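Lunch break, typing fast, so excuse the mess

March 23, 2021

OK so a few people asked what's going on at work since I stopped posting in January. Short version: we got arms. Well, the prep kitchen got one arm, and there's one more in the test room, and everybody has an opinion.

For anyone new, I do veg prep at Cakley. Salads, crudite trays, soup bases, the boring bit before the cooking. 234 trays on a heavy morning. I've been there long enough that my knife hand aches when it rains. Tegwen Bellis runs our shift and she was the one who told us, standing by the sinks, no slides, no handouts. Just "they're bringing in a robot from Cludico, nobody is losing hours this year, I'll tell you when I know more." Which, fine. This year. We all heard the this year part.

First weeks were mostly meetings. Then tape on the floor. Then a nice man from Cludico with a laptop asking us how we hold things. How do you hold a pepper. I don't know?? With my hand. I had to stand there and do it slow and talk through it and I felt like an idiot, and then halfway thru I was kind of interested. Turns out I roll everything a quarter turn before I cut. Never knew that. Twenty years of quarter turns.
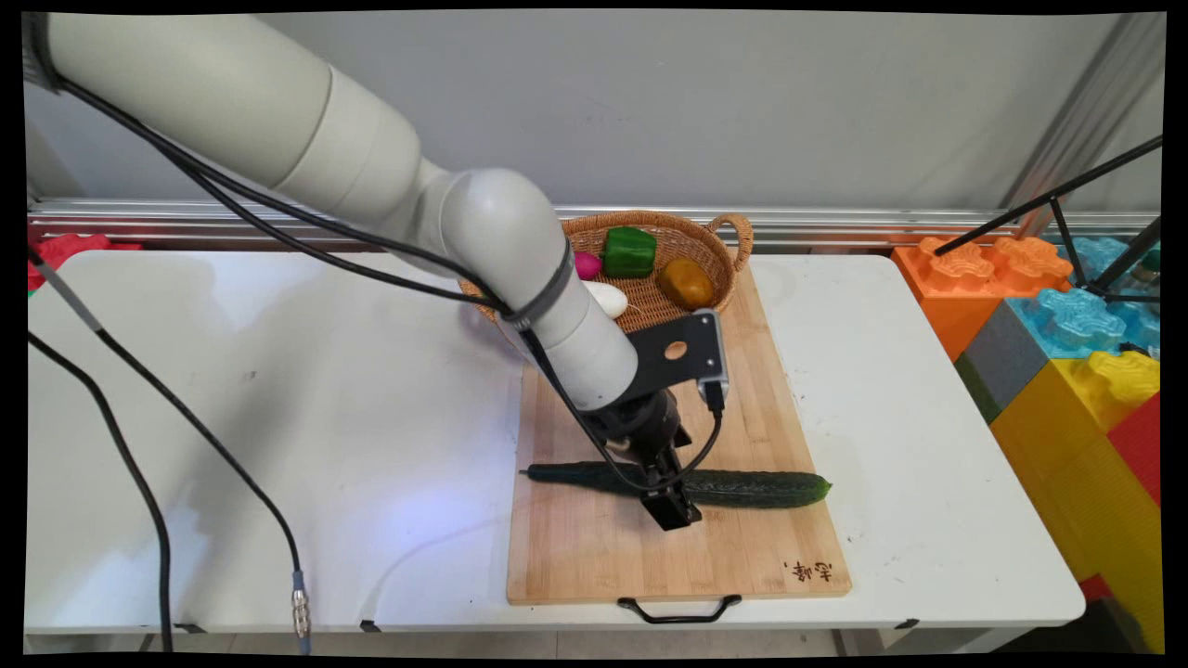 What's changed for me is mostly the order of my day. Used to be I came in, apron, knife, go. Now there's an hour in the test room first, setting out vegetables and writing down what goes wrong. I'm good at it, weirdly. The engineers will put out anything that's sort of the right shape, and I'm the one going no, look at the skin on that cucumber, all bumps and ridges, you can't treat it like a smooth one. Bell peppers I have a whole speech about. Shiny, lobed, nothing flat to grab. A potato is easier until somebody peels it. They type it all in. Nobody ever typed in anything I said before so thats new.

Pay for the test hour is a bit better than prep. Not a lot better. Tegwen had to push for it, the first plan was same rate, and she went upstairs and came back 40 minutes later looking tired and said it was sorted. I asked what she said up there and she wouldn't tell me.

Bad parts. The waiting. Something needs resetting and you stand there with your hands doing nothing, and there's trays behind you that still need to go out. Also the talking has gone down. Prep used to be gossip with knives. Now one or two of us are always off in the other room and the line is thinner and quieter, and the radio gets turned up to fill it. I miss the noise more than I thought I would. And the younger ones are jumpy. One of the new starters asked me if she should bother learning to turn a radish. I said yes. Didn't have a great reason ready. It's a thing you can do with your hands, that was the best I had.

Good parts. My wrist. An hour less chopping every day and it doesn't wake me up anymore. I did not expect that to be the thing, but if you've had it you know. Also the fourth-floor people come down and look at what we do now, and they ask stuff, and 3 of us got put on the list for the training course at Stotov. Robot operator, basic level. I looked at the course book. 99 pages, half of it is about stopping safely. Fine by me.

My sister-in-law works at Kırmızıgül, the bakery place, and they had machines put in with no warning at all. Came in one morning and the bench was gone. So I know ours is the better way to do it, and I said so to Tegwen, and she said wait until next year to thank her. Not sure how to take that one.

Somebody commented on the last post that I should refuse to teach it anything. I thought about it, I really did. But if it's coming either way I'd like it to come in knowing what a cucumber is, and I'd like to be the one standing there getting the better rate. Maybe that's dumb. Ask me when I'm 70.

Anyway break's over. Soup recipe next time, the leek one, I know I promised it already. Somebody remind me to weigh the leeks this time.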